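# The Second Reader

Most people who buy a translated manual never think about who checked it. At Brokov, a small translation agency that handles product guides and safety sheets, the checking takes up more of the week than the translating.

Dilruba Ranasinghe runs the review desk. Every text that comes in goes to one translator and then to a second reader, who works with both versions open side by side. The second reader looks for skipped lines, wrong numbers and terms that changed halfway through. A part called a "lid" on page 2 should not become a "cover" on page 44.

"People expect us to find bad grammar," Ranasinghe says. "We find very little of that. We find a missing 'not.' We find a warning that was pasted under the wrong heading."

The agency keeps a term list for each client. The one for Triremex, a maker of kitchen appliances, has 830 entries, and each has an approved form in 4 languages. Sebastian Nistor, who translates into Romanian, was against the list when he started. He thought it would make every text sound the same. He still argues over entries, and a few have been changed because of him - the Romanian word for "simmer" went through three versions before the client signed off.

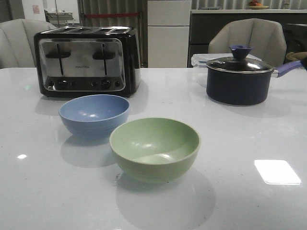
Length is the other steady problem. A short English label can grow by a third in another language, and the box on the page stays the same size. Brokov's translators used to hand over their files and hear about the overruns weeks later. Now they get the page layout at the start, with a character limit marked for each label.

Leandro Gaete, who works into Spanish, prefers it that way. He drafts the labels first and the long paragraphs after lunch. If a label won't fit, he writes to the client the same day and asks whether the box can be made wider. Triremex usually says yes. Other clients ask for an abbreviation, and then the abbreviation has to go into the term list too.

Machine translation is used on some jobs, mainly updates where most of the text is old. Ranasinghe pays the second reader the full rate on those. Her view is that smooth sentences are harder to check, and that a tired reader will let them pass.

The busiest month is June, when clients send in their fall catalogs. Two freelancers join the desk then, and files are due back by 4 p.m. so that Ranasinghe can read the queries before she goes home.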